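나무 책상에는 왜 물결무늬가 있을까?

안녕! 오늘은 내가 제일 좋아하는 이야기를 해 줄게. 바로 나뭇결 이야기야. 나는 어릴 때 숙제하기 싫으면 책상 무늬를 손가락으로 따라 그리면서 놀았거든. 강줄기 같기도 하고, 산을 그린 지도 같기도 하고, 어떤 건 꼭 길쭉한 눈동자처럼 생겨서 밤에 보면 조금 무서웠어.

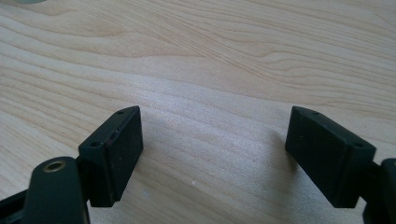
그때는 누가 붓으로 그려 놓은 줄 알았어. 그런데 아니래! 나무가 자라면서 스스로 만든 무늬라는 거야. 그걸 듣고 나서 얼마나 궁금했는지 몰라. 나무는 손도 없고 붓도 없는데 대체 어떻게 그린 걸까?

나무는 어디가 자랄까?

먼저 문제 하나 낼게. 나무는 해마다 굵어지지? 그럼 새로 자라는 부분은 나무의 한가운데일까, 바깥쪽일까?

나는 한가운데라고 생각했어. 빵 반죽이 부풀듯이 속에서부터 커질 것 같았거든. 그런데 새 나무는 껍질 바로 안쪽에서 생겨. 거기에 '형성층'이라는 아주 얇은 층이 있는데, 이 층이 안쪽으로 새 나무를 한 겹씩 만들어 붙이는 거야. 그러니까 나무는 해마다 새 옷을 한 벌씩 껴입는 셈이지. 작년 옷 위에 올해 옷, 그 위에 내년 옷! 벗지는 않고 계속 껴입기만 해. (여름엔 좀 덥겠다, 그렇지?)

그래서 나무의 맨 가운데는 나무가 아주 어렸을 때 만들어진 부분이야. 100살 먹은 나무의 한복판에는 한 살 때의 아기 나무가 그대로 들어 있는 거지. 나는 이 이야기가 정말 좋아. 큰 나무를 볼 때마다 저 안에 젓가락만 한 꼬마 나무가 있겠구나, 하고 생각하게 돼.

밝은 줄, 어두운 줄

그럼 줄은 왜 생길까? 우리나라처럼 계절이 뚜렷한 곳을 떠올려 보자. 봄이 되면 나무는 아주 바빠. 잎도 내야 하고 키도 커야 하니까 물이 많이 필요해. 그래서 봄에는 물이 잘 지나가도록 구멍이 크고 벽이 얇은 나무를 쑥쑥 만들어. 소나무 같은 나무에서는 이 부분이 밝은색으로 보여. 이름은 '춘재'야. 봄 춘, 재목 재.

여름이 깊어지면 나무는 속도를 줄여. 이때 만드는 부분은 구멍이 작고 벽이 두꺼워서 더 단단하고 색도 짙어. 이건 '추재'라고 해. 그러다 겨울이 오면? 나무는 자라기를 멈추고 쉬어. 그리고 다음 해 봄에 다시 밝은 부분부터 만들기 시작해.

밝은 부분 하나와 어두운 부분 하나를 합치면 한 해야. 이게 바로 나이테! 잘린 나무 밑동을 보면 동글동글한 고리가 겹겹이 있잖아. 그 고리를 세면 나무 나이를 알 수 있어. 고리가 30개면 그 자리의 나무는 서른 해를 산 거지.

그런데 일 년 내내 따뜻하고 비도 고르게 오는 곳에서는 나이테가 흐릿하거나 아예 안 보이는 나무도 많아. 계절이 별로 안 바뀌니까 나무도 속도를 바꿀 일이 없는 거야. 내 친구 아만카이 다사가 여행 가서 사 온 나무 그릇도 그래. 아무리 들여다봐도 고리를 못 찾겠더라.

동그라미가 어떻게 물결이 됐지?

자, 여기가 진짜 재미있는 데야. 나이테는 동그란데 책상 무늬는 왜 동그랗지 않을까? 비밀은 바로 자르는 방향에 있어!

양파로 한번 생각해 보자. 양파를 가로로 썰면 동그란 고리가 나오지? 그런데 뿌리에서 꼭지 쪽으로 세로로 썰면 길쭉하고 휘어진 줄이 나와. 똑같은 양파인데 무늬가 전혀 달라. 나무도 마찬가지야.

통나무를 가로로 뚝 자르면 동그란 나이테가 나와.

통나무를 길게, 한가운데를 지나도록 자르면 나란한 줄무늬가 나와. 이런 무늬를 '곧은결'이라고 불러. 공책에 그어진 줄처럼 가지런해.

통나무를 길게, 그런데 가운데에서 좀 비켜난 곳을 자르면 물결이나 뾰족한 산, 길쭉한 타원 같은 무늬가 나와. 이건 '무늿결' 또는 '널결'이라고 해.

왜 비켜 자르면 물결이 될까? 나무는 자로 잰 것처럼 똑바르지 않거든. 아래는 굵고 위는 가늘고, 어떤 데는 살짝 불룩하고 어떤 데는 휘어 있어. 그런 나무를 평평한 톱으로 쓱 자르면, 톱이 여러 해의 나이테를 비스듬히 스치고 지나가. 불룩 나온 곳을 스치면 타원이 생기고, 점점 가늘어지는 곳을 스치면 산봉우리 모양이 생기지. 지도에 있는 등고선이랑 아주 비슷한 원리야.

옹이는 나무의 상처일까?

나무판에 가끔 갈색 동그라미가 콕 박혀 있는 거 본 적 있어? 그건 '옹이'야. 나는 나무가 다친 자국인 줄 알았는데, 옛날에 가지가 있던 자리래. 줄기가 해마다 굵어지면서 가지의 밑부분을 감싸 버린 거야. 그래서 옹이 둘레의 나뭇결은 냇물이 바위를 돌아가듯이 휘어 있어.

우리 동네 Kevstead 공방에서 의자를 만드는 울라 미에티넨 아주머니는 옹이 많은 판을 일부러 골라. 옹이는 단단해서 대패질하기 힘들다고 투덜투덜하면서도 꼭 그걸 집는다니까! 내가 가면 판자 냄새도 맡게 해 줘. 편백나무는 냄새가 시원하고, 소나무는 송진 냄새가 나.

나이테에는 일기도 있어

나이테 두께가 다 똑같지는 않아. 비가 넉넉히 오고 살기 좋았던 해에는 넓고, 가물거나 추워서 힘들었던 해에는 좁은 경우가 많아. 옆에 있던 큰 나무가 쓰러져서 햇빛을 많이 받게 된 다음에 갑자기 넓어지기도 해. 산불 자국이 남아 있는 나무도 있어.

그래서 과학자들은 나이테를 보고 옛날 날씨를 알아내. 꼭 나무를 베어야 하는 것도 아니야. 속이 빈 가느다란 송곳을 돌려 넣어서 연필처럼 얇은 나무 막대를 꺼내면 되거든. 거기에 줄이 쪼르륵 나 있어.

집에서 해 보자! 찰흙 통나무

준비물은 색이 다른 찰흙 두 가지, 그리고 실 한 가닥이야. 칼은 안 써도 돼.

먼저 밝은색 찰흙을 연필 굵기로 길게 굴려. 이게 아기 나무야. 그다음 어두운색 찰흙을 납작하게 밀어서 한 바퀴 감싸. 또 밝은색을 감싸고, 또 어두운색을 감싸고. 다섯 겹쯤 되면 제법 통나무 같아져. 마지막에 손가락으로 여기저기 살짝 눌러서 울퉁불퉁하게 만들어 줘.

이제 실을 양손으로 팽팽하게 잡고 끝부분을 가로로 잘라 봐. 동그란 나이테가 나왔지? 남은 건 길게 눕혀서, 가운데 말고 가장자리 쪽을 세로로 잘라 봐. 짜잔! 나는 처음에 너무 매끈하게 만들어서 그냥 줄무늬만 나왔어. 그러니까 울퉁불퉁하게 누르는 걸 빼먹지 마.

다 했으면 집에 있는 나무 물건도 한번 살펴봐. 도마, 주걱, 마룻바닥, 의자 다리까지. 판의 옆면을 보면 잘린 나이테가 보이기도 해. 참, 나무 무늬를 인쇄한 종이나 필름을 붙인 가구도 있어. 그런 가구에서는 똑같은 무늬가 여러 번 되풀이되기도 하니까 쌍둥이 무늬를 찾아봐. 나는 우리 집 신발장에서 똑같은 옹이를 세 개나 찾았어!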